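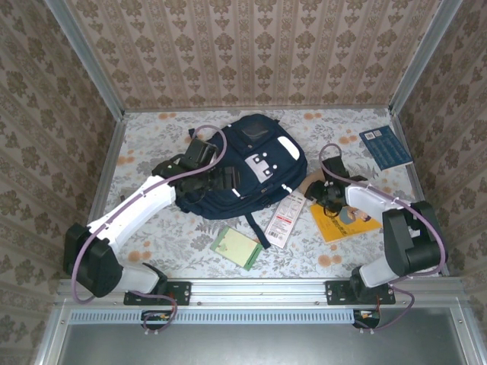
Cells and Fixtures | 2 min read

Cable service on the two-arm packing cell at Edthorpe

The packing cell at Edthorpe has two arms on a shared front rail, with an aluminum frame and papered walls on three sides. It went back into service on March 21, 2025 after a full cable and mount check. The work was done by Panagiotis Leka and took 55 minutes with the cell powered down.

The check was prompted by dropouts on the left arm. The arm would lose its gripper for a moment, recover, and carry on with a small position error. The log held nine of these events, all with the wrist turned inward and the forearm raised. That pattern pointed to the cable before the motor.

The purple cable on each arm runs outside the links and forms a loop over the gripper. If the loop is too short, it pulls on the wrist connector at full reach. If it is too long, it can sag into the work and snag on straps and zipper pulls. On the left arm a tie had slipped toward the wrist and the loop had tightened. Leka cut all ties on that arm, moved the arm by hand to its farthest pose, set the loop there, and tied it again starting from the base. The wrist connector was replaced. The old one had a bent pin.

The right arm had no logged faults. Its ties were checked and left alone.

Both mounting plates were then checked against the rail. The screws on the left plate had lost some torque and were brought back to the cell sheet value. The plate was marked with paint pen so that any movement will show. The small boards below the mounts were inspected for loose wires, and one red lead on the left was reseated.

After power-up the arms were homed and run through the reach test, followed by 27 cycles of the backpack task with books and cards on the table. No dropouts were logged. The patterned tablecloth was pulled flat and clipped again before the test, as folds near the rail had been throwing off the low grasps.

Changes to the service sheet:

Cable loops are now checked at full reach, with the arm moved by hand. The home pose is no longer accepted for this check.

Plate screws are checked every six weeks.

Spare wrist connectors are kept in the Dirkell cabinet, second drawer. Sign them out.

Nataša Golob has the revised sheet and will apply it to the Gimasham cell next. The frame there is the same but the rail sits lower, so the loop lengths should be set fresh and not copied over. The next full service at Edthorpe is due in June.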